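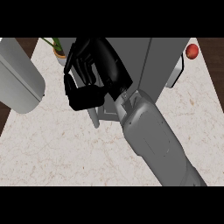 Section 2. Planning and Budgeting Before You Order

2.1 Who should read this section

Read this section before you send a purchase order for a Plultari two-arm system. It covers what to decide, what to measure and what to put in the budget. Installation starts in Section 3. If your system is already on site, skip to Section 3, but keep a copy of the worksheet in 2.6 for your records.

2.2 Start with the simulator

The Skosach simulator license can be ordered separately from the hardware. We recommend ordering it first. A simulated room with a cabinet, a plant pot and a tiled floor is enough to find out whether the arm you have in mind can get its hand where you need it.

1. Measure the room where the system will work. Record the floor area, the door openings and the height of each cabinet or appliance the arms must reach.

2. Build the room in Skosach. Stock furniture is fine for the first pass. Change the dimensions to match yours.

3. Load the two-arm model and choose a hand. The multi-fingered hand and the two-jaw gripper have different mounting depths, so do not swap them after you have placed your furniture.

4. Run each task you plan to automate. Run it with both arms loaded, even if the task needs only one. The idle arm takes up space and can block the working one.

5. Write down every task that fails for reach or clearance. Take this list with you to step 2.3.

Note: The simulator does not model cable drag. Add 12 inches of clearance behind the base on top of whatever the simulator shows.

Caution: Do not use simulated cycle times to calculate payback. Floor conditions, lighting and part variation all slow the real system down.

2.3 Choose the hand

The hand is the largest single option on the order form and the one most often changed after delivery. A changed order is treated as a new order, and the first hand cannot be returned once it has been mounted.

Choose the multi-fingered hand if the objects vary in shape, or if the system must work with handles made for people.

Choose the two-jaw gripper if the objects are all similar and have flat or parallel sides. It costs less, needs less service and has fewer spare parts to stock.

Mixed pairs – one of each – are supported. Each type needs its own spare parts kit, so budget for 2 kits.

2.4 Check the site

1. Confirm that the floor is level and will take the base load printed on your quote. Tile over a wooden subfloor must be checked by a building professional.

2. Look for changes in floor surface inside the work area. Where tile meets wood, measure the height difference at several points. If you are ordering the mobile base, include these measurements with the order.

3. Confirm a dedicated electrical circuit. Extension cords are not permitted.

4. Measure the delivery path from the street to the final position. The crate is 77 inches long and cannot be tipped on end.

5. Mark the full reach of both arms on the floor with tape. Move anything inside the line that is not part of the task.

Note: If the delivery path includes an elevator, send the inside dimensions to Mladenović Freight when you book. They will not unload at a site with unconfirmed access, and the return trip is charged to you.

2.5 Costs that are easy to miss

The quote covers the base, two arms, the controller and the hands you selected. It does not cover the following:

Site work, including electrical and floor repairs
Freight and unloading
Operator training
Safety scanners or fencing, if your risk assessment calls for them
Spare parts kits
Simulator renewal after the first year
Service contract after the warranty ends

The basic warranty runs 11 months from the date of installation. Service contracts are sold through Flalia and must be in place before the warranty ends. A lapsed system has to be inspected at your cost before a new contract can start.

If your budget year closes in June, ask for the training and the service contract to be invoiced separately from the hardware. We can do this only before the order is confirmed.

2.6 Pre-order worksheet

Fill in each line and attach the sheet to your order.

Room dimensions:
Tasks tested in simulator:
Tasks that failed, and reason:
Hand, left arm:
Hand, right arm:
Floor type and height differences:
Circuit confirmed by:
Narrowest point on delivery path:
Spare parts kits ordered:
Service contract (yes/no):

Caution: Orders received without the floor and delivery lines filled in are held until the missing information arrives. The quoted lead time does not start until then.

Continue to Section 3, Receiving and Unpacking.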